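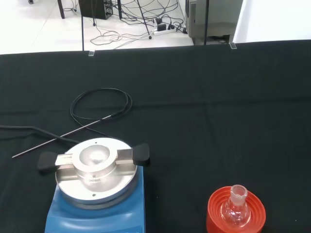 Informe de avance de Taltutura para Trasoswood, 2025-12-25

El port de Mughal arranca y se puede terminar, pero yo no lo daría por encarrilado. Quedan 947 incidencias abiertas en el gestor, heredadas en buena parte del código de 2013, y cerrar 70 este mes no cambia gran cosa. El cooperativo para 2 jugadores sigue perdiendo la sincronía al cargar partida. Drasodier promete el audio remezclado para marzo —ya lo prometió antes— y no ha enviado ni una pista. Pedimos aplazar la demo hasta tener una versión estable.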